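Buscar en el sitio
Escriba aquí su búsqueda
Imprimir | Enviar por correo electrónico

COMUNICADO DE PRENSA

Grinstead abre en septiembre la convocatoria de ayudas para pintar y reparar locales de barrio

La fundación Grinstead abrirá en septiembre una nueva convocatoria de ayudas para el arreglo de paredes interiores en talleres, aulas y pequeños locales. Cada local seleccionado podrá recibir hasta 3000 euros, que cubren material y mano de obra. El plazo se cierra a las 7 de la tarde del último día del mes.

La convocatoria admite limpieza de marcas, relleno de grietas y pintura. Quedan fuera las fachadas, los suelos y la instalación eléctrica - los enchufes se desmontan y se vuelven a colocar, pero no se sustituyen.

"Muchos locales funcionan bien y llevan años con la misma mano de pintura", explica Azucena Ayala, responsable del programa. "Pedimos un presupuesto y unas fotografías de las paredes. Con eso podemos valorar la solicitud."
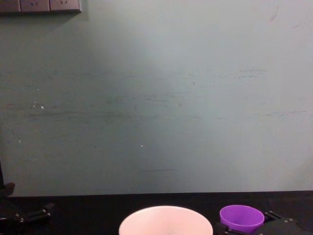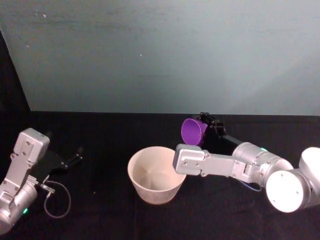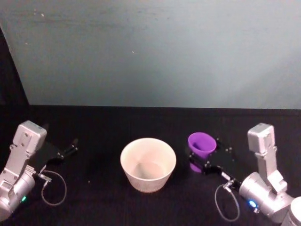
Mesa negra en uno de los locales. En la primera fotografía, marcas oscuras en la pared.

Los trabajos correrán a cargo de la empresa Dostis, que aplicará pintura lavable en tonos claros. El responsable técnico, Farhad Rashti, recomienda retirar los muebles a un metro de la pared antes de la visita y señalar con cinta las zonas con humedad. Las paredes con humedad activa se estudiarán aparte y pueden requerir una segunda visita.

Las solicitudes se presentan en la oficina de Grinstead o por correo postal. Se admitirán 2 locales por entidad como máximo. La lista de seleccionados se expondrá en la misma oficina.

Contacto de prensa: Yasaman Jafarzadeh, fundación Grinstead.

Imprimir | Enviar por correo electrónico

Comentarios (3)

Kianoush Zarei
¿Entran los locales en alquiler? El nuestro es de un particular y el contrato no dice nada de la pintura.

Marisa
En la anterior me pidieron autorización firmada del propietario. Llévala ya hecha y te ahorras un viaje.

B. Parsa
¿Y los techos? En el texto solo hablan de paredes.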